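About Trillemmont Strength

Trillemmont Strength is a members' gym on the ground floor of 909 Pant Street. We have one large training room, a smaller stretching room and changing rooms with showers. The gym covers 4,000 square feet and has more than 377 members, most of whom live or work within walking distance.

Madhu Garg opened the gym after managing the weight room at Bodar, a sports club across town. She wanted a place with fewer screens and more plates. Hemant Pathak joined the following July and now runs the floor and looks after the equipment.

What we have

The main room is set up for free weights and plate-loaded machines. There are racks and benches along the back wall and a row of cable stations by the windows. We do not run classes. New members get two sessions with a coach, who goes through seat settings, loading and safety pins. After that you train on your own schedule – the coaches are on the floor if you want help.

Cleaning

We ask members to wipe down grips and pads after each exercise. Wipes are kept at both ends of the room. Handles get the most use, so please include the ends of the grip as well as the middle. Put your plates back on the rack when you are done.

On Monday mornings the staff go over every machine, check the bolts and pivots, and clean the frames and cushions. The room opens at 10 that day.
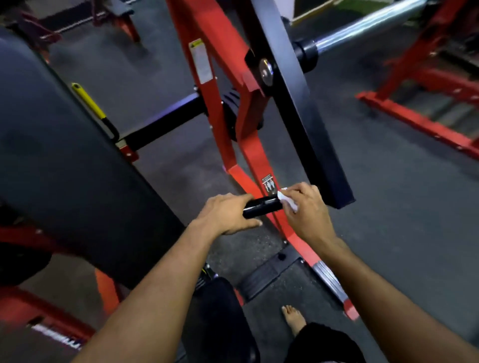
Words: Hemant Pathak, floor manager

Wiping the grip on one of the red plate-loaded machines. The same goes for the pads you sit on or lean against.

Joining

Memberships run month to month. Day passes are sold at the front desk, and members of Gasach Climbing next door pay the reduced rate – bring your card.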